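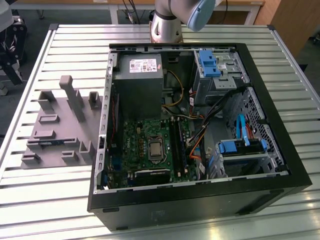 Una torre abierta sobre la mesa de aluminio, con la bandeja de piezas a la izquierda.

Lo que cuesta de verdad una mesa con robots

Cuando Agathe Millet se sentó a preparar el presupuesto del taller de Fladovport, lo primero que escribió en la hoja fue el precio del brazo. Es lo que hacemos todos, claro: uno se enamora del brazo, de su alcance y de lo suave que se mueve en la demostración, y deja para después la mesa, los cables, las bandejas y las horas de la gente. Agathe lleva años comprando maquinaria para talleres pequeños y me confesó, entre risas y con el café ya frío, que ella también había caído.

El trabajo que querían automatizar suena modesto: ordenadores de sobremesa con la tapa lateral quitada, tumbados, a los que hay que retirar o colocar módulos de memoria, tarjetas y conectores. Pero quien haya metido los dedos en una caja de esas sabe lo que hay dentro (cables amarillos, negros, rojos, cada uno por donde quiso el montador) y entiende que aquí el dinero no se va donde uno cree.

Empecemos por la bandeja. La de Fladovport es una pieza impresa en 3D, con soportes en relieve para que cada componente descanse siempre en el mismo sitio. Agathe le había reservado una cantidad casi simbólica y acabaron imprimiendo 7 versiones antes de quedarse con una. El material fue lo de menos; lo caro fueron las tardes de rediseño, que no figuraban en ninguna línea. Su consejo es abrir una partida propia para utillaje y no tocarla para otra cosa, por mucho que apriete la tentación de comprar un segundo monitor.

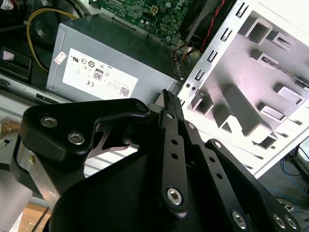

Luego vienen las pinzas, que merecen capítulo aparte. Pidieron oferta a dos proveedores, Hoarau y Prakard, y las cifras se parecían tanto que durante una semana entera no supieron decidirse. Al final pesó el plazo de los recambios: 10 días en un caso, 12 semanas en el otro. ¡Menuda diferencia cuando se te rompe la punta de un dedo en plena entrega! Compraron a Hoarau y, en el mismo pedido, un juego de puntas de repuesto que costó 557 euros y que Agathe defendió ante su socio con uñas y dientes.

También conviene hablar con alguien que ya haya pasado por ello. El taller de Nillholm, que trabaja con equipos parecidos, les dejó pasar una mañana entre sus máquinas, y de allí volvieron con una lista larguísima de cosas menudas: dónde sujetar los cables, cuánto espacio libre dejar detrás de la mesa, qué cajas apartar desde el principio y seguir desmontando a mano. Esto último les ahorró bastante, me dijo, puesto que al principio pretendían abarcarlo todo.

Si está usted haciendo números, le sugiero el orden que ella sigue ahora: primero la tarea, descrita con todo detalle; después la mesa y el utillaje; luego las pinzas con sus recambios, y el brazo al final. Guarde además un margen para la formación, porque alguien tendrá que quedarse a solas con la máquina el primer mes y preferirá haber practicado antes.

La segunda mesa de Fladovport está prevista para octubre. Agathe ya tiene la hoja abierta y, por ahora, la casilla del brazo sigue en blanco.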